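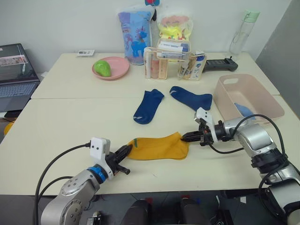

3.2 Warm-up behavior of the Terkbridge lamps

We were delighted by how much the old low-pressure sodium lamps from the Terkbridge store still had to tell us. Of the 192 lamps in the lot, all but 3 struck on the first try, and most settled into a steady yellow glow well before we expected them to. The neon start gas gives a deep red light at switch-on, and watching that red give way to sodium yellow is a treat even after months of testing!

Each lamp was run base-down on the same Wurkine ballast, with lamp voltage logged from the moment of switch-on. Figure 4 plots voltage against time for the two glass types. The Cuervo tubes, which have small dimples along the outer wall to hold the sodium in place, follow almost the same curve from one lamp to the next. The plain Mirkasix tubes spread out much more, and we think this comes from sodium drifting toward the cooler end during storage. Nyamweya saw a similar spread in lamps kept on their sides, and her method of rolling each tube before the run (described in Section 2.4) narrowed it nicely.

Lamp 371 deserves its own mention. It had 982 hours on its tag, yet its curve sat right on top of those from unused lamps - a lovely result for a tube with visible browning near both electrodes. We ran it again in February and got the same trace.

Figure 4. Lamp voltage during warm-up, dimpled tubes (solid line) and plain tubes (dashed line). Curves are averages for each type.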